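Garment Care and Storage
Unit 2: Folding and Hanging Outerwear
Course handout, prepared by Yu-na Han
Lab sections: Kasun Bhuiyan

2.1 Scope

This unit covers jackets with a full-length front opening, a collar and set-in or raglan sleeves. Shirts were covered in Unit 1. Knitwear is left to Unit 3 because the stretch changes the order of the folds. Coats below knee length are always hung and are not discussed further.

2.2 Terms

Face-down: front opening against the work surface, back panel up.
Head: the collar end of the garment.
Hem line: the lower edge of the back panel when the garment is flat.
Sleeve break: the fold across a sleeve where it crosses the side line of the body.
Finished width: the width of the folded item measured along the edge parallel to the collar.
Loft: the thickness of a filled or quilted garment at rest, with no load on it.

2.3 Work surface

Any flat surface at least as wide as the garment with both sleeves extended will do. A table is preferred for lab work. At home most people use a bed, and the procedure is the same with two differences. A mattress gives under the hand, so creases are set with the flat of the forearm instead of the fingertips. Striped or checked bedding can be used as a guide: align the center back of the jacket with one stripe and keep the side folds parallel to it.

Bedding that is not in use should be folded and moved to the head of the bed before starting. Loose covers under the garment shift during the second fold and pull the hem out of square.

2.4 Lightweight jackets

1. Close the front. Zippers go to the top; snaps and buttons are fastened at the top, middle and bottom.
2. Empty the pockets.
3. Lay the jacket face-down, collar toward the head of the surface, hem toward you.
4. Extend both sleeves to the sides. Smooth from the center back outward.
5. Open out any bunching at the cuffs. Elasticized cuffs draw the sleeve fabric together and leave a lump in the stack if they are folded as they lie.
6. Fold the right side in along a line through the middle of the shoulder. Lay the sleeve down the back, parallel to the side fold.
7. Repeat for the left side. The sleeves may overlap at the cuffs but should not extend past the hem line.
8. Fold the hem up to the base of the collar. For a shelf less than 14 inches deep, fold in thirds instead.
9. Turn the item over.

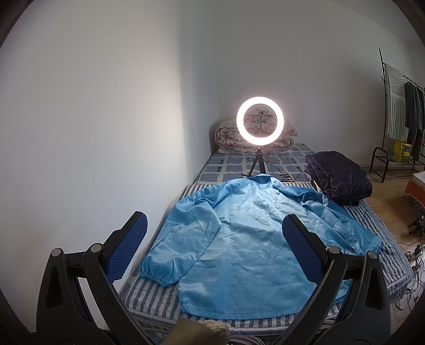

Common errors at steps 4 and 5 are a sleeve left at an angle to the body and a back panel smoothed in one direction only. Both show up later as a finished width that differs between collar and fold. The tolerance in the lab is 2 centimeters. If the item is out of tolerance, return to step 4; corrections made after step 7 do not hold.

2.5 Quilted and padded jackets

Quilted jackets are folded once lengthwise and once across, with no pressing. Stitch lines resist folding, so place the fold in the channel between two rows where possible. Do not store them under other garments. Loft recovers slowly after long compression, and with some fillings it does not recover fully. Where space allows, hang them.

2.6 Hanging

A freestanding rack is suitable for garments in daily use. Place heavier items nearest the uprights and lighter ones toward the middle of the rail. Towels and other damp textiles should be kept apart from outerwear until dry. In the August session the rail in the lab is shared between sections; return all hangers to the left end.

2.7 Lab exercise

Work in pairs. Time allowed is 60 minutes. Each pair folds one lightweight jacket and one quilted jacket, records the finished width at the collar and at the fold, then exchanges items and repeats. Enter all four widths for each garment on the worksheet, in millimeters. Submit one worksheet per pair, along with a note of up to 200 words on where the two sets of measurements differ.

Reading for next time: Unit 3, sections 3.1 to 3.4. Bring one knitted garment.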